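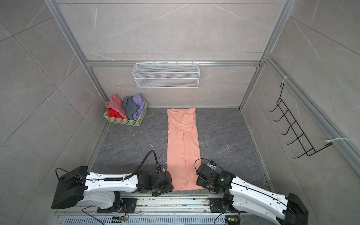 One of the reviewers of our earlier report remarked that folding should be scored on the whole garment, and that counting completed grasps tells little about the result. We agree with this remark and changed the measure.

Figure 3. Trousers laid lengthwise between the two arms; further garments are in the green basket at the back.

4.2 Scoring of the folded garment

In the Peltine set-up each trial is now judged by the outline of the garment after the last fold. We recorded 553 trials, from which 121 were kept for testing and were not used in training. The Tusden policy receives the same camera views as the baseline and is trained for 200 epochs. A trial is stopped after 8 failed grasps and is given the score zero.

Trousers remain the most difficult class for both methods. When one leg is moved before the other, the centre seam turns and the second fold starts from a wrong line. The Tusden policy corrects this error more often than the baseline, but it also needs more time for it.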